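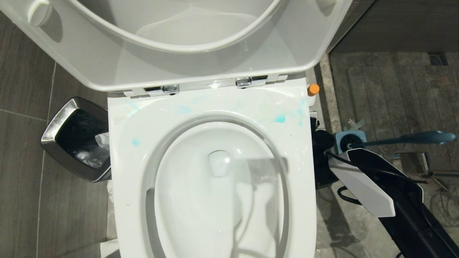
Traces bleu-vert sur le rebord, lunette et abattant relevés.

Cahier d'atelier, 31 juillet 2026

Je reprends le cahier après une bonne semaine de silence, et je m'en excuse auprès de ceux qui le lisent encore (je sais qu'il y en a, on me réclame les pages au café). Le sujet reste le même qu'en juin : la teinture à l'indigo sur le lin de Zaltisville, et cette fichue question de la réduction de la cuve.

La cuve de 40 litres a été remontée hier matin avec l'eau du puits, la chaux passée au tamis et le fructose. J'ai pris le pigment Broltine, celui du grand sac entamé, 100 grammes pour commencer. Au bout de deux heures la surface avait sa peau cuivrée et le liquide tirait sur le jaune-vert, tout ce qu'on aime voir ! J'ai pourtant attendu l'après-midi avant d'y plonger quoi que ce soit, parce que la dernière fois ma hâte nous a coûté tout un coupon.

Premier écheveau, trois immersions de cinq minutes, avec un passage à l'air entre chaque. Le bleu est franc, un peu froid, très régulier au cœur du fil. Deuxième écheveau, même traitement, mais lavé au savon de Marseille la veille au lieu d'être simplement trempé : nettement plus profond. Je m'en doutais, mais c'est autre chose de les avoir tous les deux pendus côte à côte devant la fenêtre.
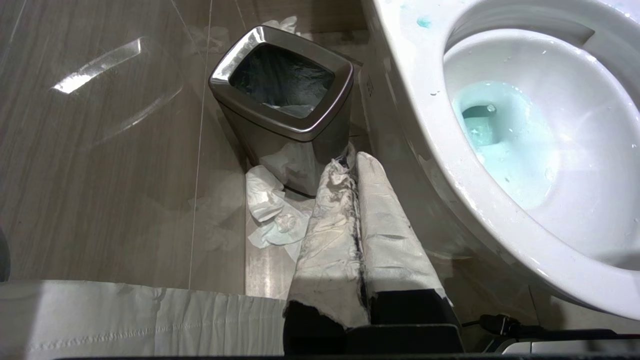

Mathilde Kervennec
Teinturière, responsable de l'atelier Clitwood

Pour le coupon numéro 977 (le lin épais, armure toile, celui qui doit devenir des rideaux), j'ai eu plus de mal. Le tissu flotte, fait des poches, et l'air piégé dans les plis laisse des lunes claires. J'ai essayé de le faufiler en accordéon sur la baguette de noisetier, et c'est déjà bien mieux, même si les deux lisières restent plus pâles. À reprendre avec un lest au fond, en veillant à ne pas remuer le dépôt de chaux, qui marque le tissu d'une poussière très pénible à rincer.

Côté température, je l'ai laissée descendre doucement pendant la nuit, couvercle et vieille couverture par-dessus. Ce matin la fleur s'était affaissée et le bain virait au bleu. Une cuillère de fructose, un brassage lent en rond, sans faire de bulles, et elle est revenue avant midi. 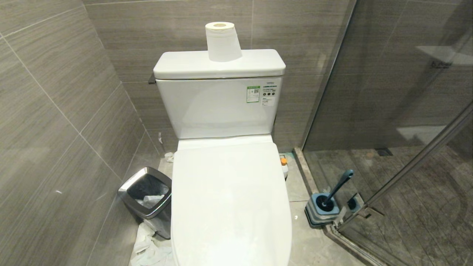

J'en profite pour noter que le mordançage à l'alun ne sert à rien ici et qu'il faut le rayer de la fiche Tosh, où il traîne depuis l'époque où nous faisions tout sur la même feuille. La garance en a besoin, l'indigo non, et je retrouve régulièrement des écheveaux alunés par erreur dans le bac du bas.

Reste à faire en août : la série des bleus pâles, avec une cuve presque épuisée, et un essai de surteinture sur les jaunes de réséda pour obtenir enfin ce vert d'eau qu'on nous demande. Je garde l'échantillon 2 à l'abri du jour, dans le tiroir, pour comparer. Merci de ne pas vider la cuve, même si elle sent un peu fort !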